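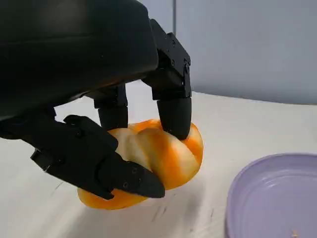
Support > Kitchen and Food Prep > Tickets > 316

Filed under: Fruit prep, Peeling, Solved

Ticket 316: Oranges tear when peeled, juice on the table, pith stays on
Opened by: Zane Tamošiūnaitė, Ciltcombe kitchen
Handled by: Kristaps Mockus, Flirness food support
Status: solved, one point left open

Zane, Tuesday, 08:10
Good morning. We prepare peeled oranges for the lunch boxes at Ciltcombe. Until last week the work went well. Now the peel comes off in very small pieces, the white part stays on the fruit, and many oranges open at the side before they are finished. The juice runs on the table and the next orange slides in it. We have 300 oranges to do for Thursday lunch and I am afraid we will waste a lot of them. The method is the same as before: cut a small cap from the top, put the thumb under the peel and go round. What should we check?

Kristaps, 08:45
Hello Zane, thank you for the clear report. Please tell me these things:
- Is it the same kind of orange as before, and the same supplier?
- Where do the oranges stay during the night?
- At which moment does the fruit open, at the first cut or later, when half of the peel is off?
- How is the orange held when this happens?

Zane, 09:30
I asked Sizwe Steyn, who receives the deliveries. The supplier is still Sproģis, but the boxes are from a different lot. The skin of these is thinner and it sits very tight on the fruit. The oranges stay in the cold room until we start. They go directly from there to the table.
The first cut is fine. The fruit opens later, when a part of the peel is already gone and somebody holds it on the bare side to pull the rest. Then the finger goes in.

Kristaps, 10:05
I think you have two problems together, and I would like to test them separately.
First, a thin tight skin comes off badly from a very cold orange. Please take 8 oranges out of the cold room now and leave them on the table for two hours. Do not put them on the heater or in the sun, only in the room.
Second, the holding. An orange with all its peel can take a strong grip. When a part of the peel is off, the same grip is too much for the flesh. The pressure should be on the side which still has peel, and from below, with the palm. The fingertips should stay away from the bare part, or only rest there very lightly.
Please do not change the knife yet. If we change everything at once we will not know what helped.

Zane, 12:40
Result of the first test. The 8 oranges stayed out from 10:20 to 12:20. Peeled with the old way of holding:
- peel in larger pieces: yes, clearly better
- pith left on the fruit: less, but still a lot near the bottom
- opened at the side: three of 8
So the temperature helps with the peel, but it does not help with the tearing.

Kristaps, 13:05
Good, this is useful. Now please take another 8, also two hours out of the cold room, and change only the holding. Begin as usual with the cap. When the first strip is off, turn the orange so that the bare side looks up at you, and keep it like this in the palm. Pull the peel away from the fruit sideways and low, almost flat along the surface. If you pull straight up, the skin between the segments comes with it and then you have the hole.

Zane, 15:50
Second test done by Eglė Org, who peels the most of us. From 8 oranges one opened, and Eglė says that one was already soft on one side before she began. The table stayed nearly clean. It is slower, she needs more time for each orange, but we lose fewer, so for us it is acceptable.
The pith at the bottom is still there. Can we do something about it? The children do not like it.

Kristaps, 16:20
One of 8 is a good result for this lot. For the bottom, try this: before you begin, roll the whole orange under the flat hand on the table, a few turns with light pressure. It makes the peel looser. Do it only when all the peel is on, never on a started orange. You may also cut a small cap from the bottom, as on the top, but not so deep that you see the flesh.
And please put the soft ones aside at the start. Use them for juice. To peel them is lost time.

Zane, Wednesday, 09:15
We did the first 100 this morning with all the changes. Out of the cold room two hours before, soft ones to the side, rolling, cap on both ends, bare side up in the palm. The pith is much less. We still get some torn ones when people hurry at the end, but these go to the juice jug and it is fine.
One small thing: the wiping. I now put a damp cloth under the board and a dry one next to it for the fingers. With wet fingers everybody presses harder without noticing it. Maybe you can add this to your advice page.

Kristaps, 09:40
I have added the dry cloth to the page, thank you. I will also write to Rimantas Sproģis and ask if the next boxes can come from the old lot - if not, you know now how to work with these. May I close the ticket?

Zane, 09:55
Yes, please close. The only open point is how long the peeled ones keep. We put them in closed boxes in the cold room and use them the next day, but with this thin kind they give more juice in the box than before. If you know something about this, write me.

Kristaps, 10:10
Closed as solved, with the storage question left open. For now lay a paper towel on the bottom of the box and put only one layer of fruit on it. I will open a new ticket under Storage and put your name on it.

Related tags: citrus, cold room, lunch boxes, pith

Contact Flirness support | Terms | Back to top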